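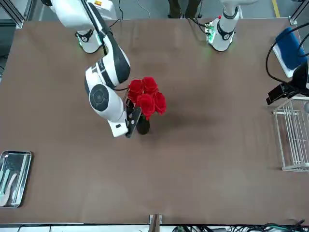
Subject: Re: Cut flowers - proposal to change supplier
List: stimasville-site-talk

Nermina Vukadinović wrote:

> Hello all,
>
> As you'll know if you've been through reception lately, the flower
> contract is up in September. Mirkel have quoted for the front desk,
> the meeting rooms and the canteen tables, and they say every stem
> comes with a "freshness promise" of 10 days. Their leaflet says their
> flowers are grown in a way that uses 69 per cent less water. It would
> be 200 a month, so a bit more than we pay Ateş now, but I think it's
> worth it for the greener option. Any objections?
>
> Nermina

Not an objection exactly, but I'd like a few things answered before we sign.

69 per cent less water than what? I read the leaflet twice and it doesn't say. Less than the same grower used before, less than some other country, less than a rice field? A figure that exact with nothing on the other side of it makes me suspicious. I wrote to Mirkel to ask and got the leaflet back as an attachment.

The freshness promise has small print too. It runs from the day of cutting, and they won't say how long the flowers spend in a cold store or a lorry before we get them. If that's almost a week, we're paying for a long weekend. You also have to change the water every day, trim the stems and use their own plant food, and if you can't show you did, no refund. Who in this building is going to keep a diary of vase water?

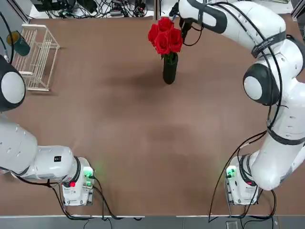 As for "greener", I don't know how anyone would tell. Roses in the cold months come either by air from somewhere warm or from a heated glasshouse nearer home, and I've seen people argue both sides with great confidence. Mirkel don't say which theirs are. Ateş don't either, to be fair, but Ateş aren't asking for more money on the strength of it.

I'd also question whether the canteen needs flowers at all. The tables are small and the vases get moved to the windowsill by lunchtime. We could drop those and keep Ateş for reception.

Someone mentioned potted plants from Isto, 500 for the lot, one payment. I'm not sold on that either. The last pots we had died over the summer shutdown, and the quote has nothing in it about watering.

Nermina, could you get Mirkel to put the delivery time in writing, and ask Ateş if they'd hold their price? I'd leave it as it is until we hear back.

Nanna Kvaran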